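Unidad 6. La batería del teléfono: capacidad, carga y desgaste
Apuntes para el curso de Electrónica de consumo

En la unidad anterior hemos visto las pantallas. Ahora pasamos a la batería, que es la parte del teléfono por la cual los clientes preguntan más en el mostrador.

La capacidad se expresa en miliamperios hora (mAh). Este número dice cuánta carga guarda la celda, pero no dice cuántas horas va a durar el teléfono. Para comparar dos celdas de tensión distinta conviene pasar a vatios hora: se multiplica la capacidad en amperios hora por la tensión nominal.

Ejercicio hecho en clase: el modelo Jolteo lleva una celda de 4000 mAh y 3,85 V. La energía es 4 × 3,85 = 15,4 Wh.
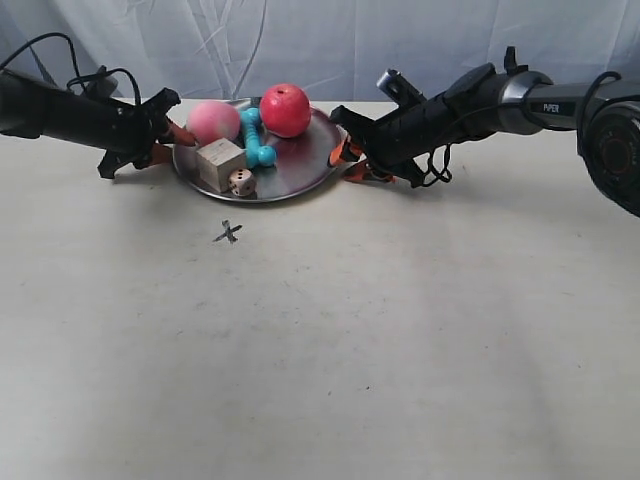
Mounir Ramadan
Profesor de la asignatura, taller Jornari

La carga tiene dos fases. En la primera, el cargador entrega una corriente constante y la tensión de la celda sube. En la segunda, la tensión queda fija y la corriente baja poco a poco. Por este motivo la última parte de la carga es siempre más lenta, también con un cargador potente.

Un error frecuente en los exámenes: la potencia escrita en el cargador es la máxima. El teléfono y el cargador negocian el valor, y si el cable no lo soporta, se usa uno más bajo. Con el cargador Cludlow de 40 W, el Jolteo no pasa de 21 W.

Sobre el desgaste, recordad estos términos:

Ciclo: descarga equivalente al 100 % de la capacidad, aunque se haga en varias veces.
Estado de salud: capacidad actual dividida por la capacidad de diseño.
Resistencia interna: aumenta con la edad y provoca apagados con frío.

El calor envejece la celda más que el uso normal. Una celda hinchada no se perfora ni se carga otra vez.

Para entregar: los problemas 2 y 6 de la hoja de Hélder Patrício, hasta el 7/12/24. Las tablas de la práctica de septiembre se pueden usar.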